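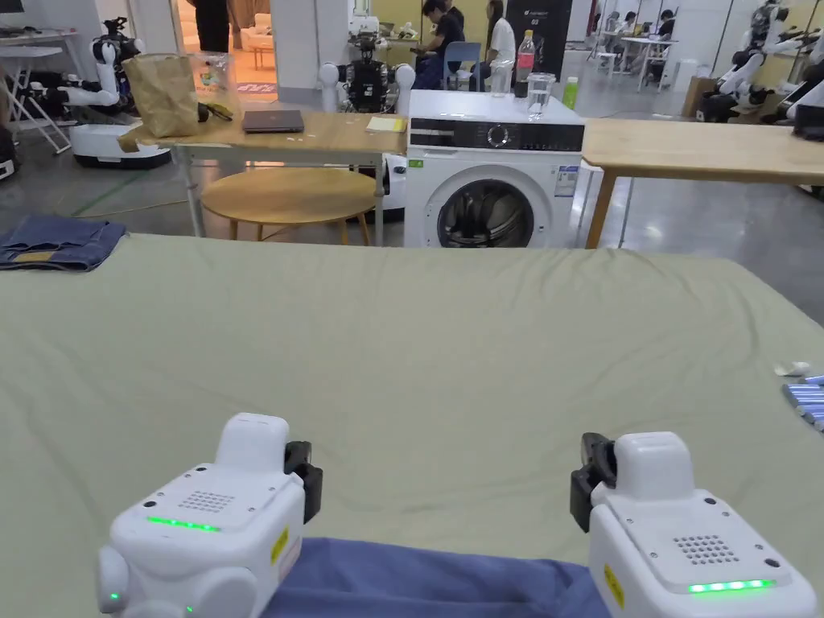 *Folded jeans, green cloth.*

OK quick one, I have to be out the door by 6 and I still haven't eaten.

Walutska 2, Nollinier 2. Sunday. Cold. I'd have taken that score at kickoff and by the end I was furious about it, so draw your own conclusions on my mental state.

First thing, the lineup. Back three again. We tried this in the preseason cup and got torn up down the left side and I wrote like a whole post about it and everyone in the comments said give it time. Fine. Gave it time. First goal came down the left side! Their winger just ran into the space where a left back would normally be standing. One pass, square ball, tap in. 14 minutes gone and I hadn't finished my coffee.

To be fair (I am trying to be fair this year) we were pretty good after that. The new kid in midfield wants the ball all the time, even with a man on his back, even when he's just lost it. Love that. He's going to give away a bad goal at some point and I'm going to defend him when he does. He hit the post from outside the box right before the half and the whole east side of Hsieh Field stood up too early, me included, spilled what was left of the coffee.

Halftime. Line for the restroom, same as ever. They still have the one door open on that side. The Buto scoreboard froze again so the people behind us spent the second half asking how long was left. I don't know who sold the club that thing. Last season it was the clock, now it's the clock and the away score. It said 2-0 to us for a while, which, nice.

Second half:

- equalizer off a corner, scrappy, went in off a knee. Don't care. Counts.
- their keeper wasting time with the score level?? at our place?? took a goal kick like he was reading the terms and conditions
- the sub. More on the sub in a second
- we go ahead in the 79th, penalty, stone cold penalty, I will not be taking questions. Low to the right.
- and then we drop back. All of us. Every single shirt.

So the sub. We bring off our only fast forward right after the penalty and put on a fourth center back. I get it on paper, see the game out. But there was no outlet after that. Every clearance came straight back because there was nobody up there to chase it, and it was just wave after wave, and you could feel it coming from the stands. Guy next to me said "here we go" at least three times. Free kick, flick on, back post, 2-2. Their bench ran on the field. Ours looked at the ground.

I watched the goal again last night and the marking is actualy worse than I thought live. Two of ours go with the same runner and the scorer is standing by himself, could have taken a touch. That's what happens when you add a defender cold and nobody's sorted out who has who.

Anyway. Fifth draw I've sat through this season after being ahead. If we hang on to even a couple of those we're in the playoff spots in February and I'm writing a very different post. Instead we're looking at the table sideways, doing math, hoping Nollinier drop points to somebody, anybody.

Crowd was good though. Over 50 of theirs made the trip in that weather, with a drum, and stayed in their corner singing the whole way through. Our end got going after the equalizer and it was loud, properly loud, first time since the fall. More of that please. Whoever started the slow clap thing at the corners, keep doing it.

Ticket stuff before I forget, a couple people emailed. Yes the midweek game is still on. Yes you can swap your Sunday ticket if you couldnt make it because of the roads, you need to go to the office window, the website won't do it. $20 on the gate otherwise. Parking lot behind Hsieh is closed for the drainage work so use the school side and walk, and wear boots, the path is a mess.

My team for midweek, since I'll get asked: back four. Kid stays in. Fast guy stays ON. Left back, any left back, I'm not picky.

Will try to get ratings up tomorrow. Keeper gets a 7, he saved us twice when it was 1-1 and I didn't even mention it up there. Sorry keeper. Running late, bye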